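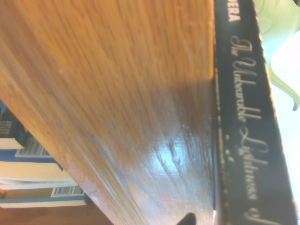 How should a shared bookshelf be arranged so that people who didn't arrange it can still find a book and put it back?
Group the books by broad kind, keep the groups few enough to remember without a chart, and leave a hand's width of empty space at the end of every row.

The Common Room Shelves at Gillow House
Project report, Everyday Design, second-year studio
Sveva Ferri, Obinna Bassey and Signe Tveit

How we came to pick this

We were asked to find a small problem in a place we use every week and try to make it better without spending much money. Obinna wanted to do the bicycle rack and Signe wanted to do the kitchen drawers (she still does, and we'd all support her), but we kept having our meetings in the common room at Gillow House, next to the books, and every meeting started with one of us moving a pile of paperbacks to make room for a laptop. After the second or third time it seemed silly to keep looking elsewhere.

The books have built up over many years from students moving out. There is no librarian and no sign-out sheet, and we decided early on that we didn't want to introduce either one. People like that they can wander down at eleven at night in their socks and borrow something. What they don't like is that they can never find the second volume of anything, and that books end up lying flat wherever there happens to be a surface.

What was there

We took everything down over one long evening in November, wrote each title in a notebook, and later typed it all up. The total came to 435 books, which was a surprise to all of us, since our guesses beforehand had been much lower. Novels made up the biggest share by far. After that came textbooks, many of them for courses that aren't taught anymore, then cookbooks, travel guides, a good run of detective stories, and a group we ended up calling "thin things," meaning poetry, plays, pamphlets and a few sheet music collections.

The novels were what made us fond of the project. There are books in there that somebody obviously loved to bits. A dark copy of The Unbearable Lightness of Being, with the title in curly script down the spine, turned into a sort of landmark for us while we worked, because the lettering is easy to recognize from across the room. "Two to the left of Unbearable" became a perfectly good direction by the end of the evening.

Asking people

We put a one-page questionnaire under doors and got 40 back. Signe wrote the questions and tested them on her neighbors first, which saved us from at least one that made no sense. We asked how people look for a book, where they put it when they're done, and whether they had ever given up looking.

Most people don't look for a title at all. They look for a mood, or a thickness, or "something like the last one." Several wrote that they scan spines from left to right until something catches their eye, and stop when their neck gets tired. That last remark made us laugh and then made us think about how high the rows were. When it came to putting books back, the most common answer was some version of "wherever it fits," and the next most common was "on top."

We also visited two people who know more than we do. Concetta Fontana and her brother Remo run Drulon, a secondhand bookshop near the bus station, and they let us sit behind the counter for an afternoon and watch customers. Concetta showed us how she keeps each section a little under full. A packed row, she told us, is a row where every book you take out gets put back somewhere else, because the gap closes up while you're reading the back cover. Remo had strong views on stacking. He doesn't mind a book lying flat for a day, but he wouldn't leave a tall pile of paperbacks for a season, as the bottom ones take on a lean that you never get out of them again.

What we tried

First attempt: alphabetical by author, all books together. It looked wonderful for the first few days. Then it came apart from the middle outward, and the travel guides, sitting between novels, were the first to go wandering. Obinna made a point of checking every morning before class and noting the books that had moved, and his notes for the end of the first week run over onto the back of the page.

Second attempt: by color. We know, we know. Signe wanted it for the photos and we agreed to give it one week. People enjoyed it very much and wrote nice things on the feedback card, but a resident looking for a cookbook spent so long hunting that she went and asked her mother for the recipe by phone. We still think it would suit a small shelf at home where the owner knows every book by sight.

Third attempt, and the one that stayed: six broad groups, with novels divided only into A to L and M to Z. Each group begins with a small card slipped between the books, standing up a little higher than the spines. We made the cards out of cereal boxes covered in plain paper. Every row ends with an open gap, and at the very end of the bottom row there is a space for anything people can't decide about. We called it the "returns" corner and it turned out to be the most used part of the whole arrangement.

Things we had to work out along the way

Glare. The varnish on glossy wood throws the light back at you, and with a bright window nearby, a glossy spine can be hard to read from certain angles. We moved the thin things, which have the smallest lettering, to the side of the room with the gentlest light. Sveva tried matte paper as a lining and it helped, although it wrinkled and we took it out again.

Tall books. Art books and atlases are too heavy to be used as bookends, whatever people may tell you. One of ours slid and took a row of detective stories down with it. We bought metal bookends from Tekdale, the hardware store on the corner, and they have held up very well.

Piles. We didn't ban them. People pile books, and a short pile next to an armchair is a friendly thing to find. We only asked that a pile stay at 3 books or fewer and lie with the spines facing the same way so you can read them without turning anything over. It's written on a card in Obinna's best handwriting.

How it went

After the final arrangement had been in place for four weeks we checked every group against our list. There were 13 books in the wrong group, and most of those were cookbooks with titles that sound like novels, so we can hardly blame anyone. Quite a few novels were out on loan, which we took as a good sign, and two books were on the shelves that had never been on our list at all.

We did a short second round of questions with the people who happened to be in the room. They mentioned the cards most, then the gaps. One person said she had put a book back properly for the first time in two years of living in the building, and she seemed a bit shocked at herself.

What we would do differently

We'd start with the questionnaire and take the books down afterward. We did it the other way around because we were excited, and so we sorted everything once for no reason and had sore arms the next day. We would also write the titles directly into a spreadsheet. Sveva's handwriting got worse as the evening wore on, and there is one entry that none of us, including Sveva, has been able to read.

The old textbooks are still an open question. We boxed the oldest and offered them to Drulon, and Remo took a handful. The rest are under the stairs with a note inviting people to help themselves until the end of term.

Thanks

To Concetta and Remo Fontana for the afternoon and the tea, to everyone who filled in a form, and to the kitchen at Quách, who kept their back table for us on the evenings when the common room floor was covered in books and there was nowhere left to sit.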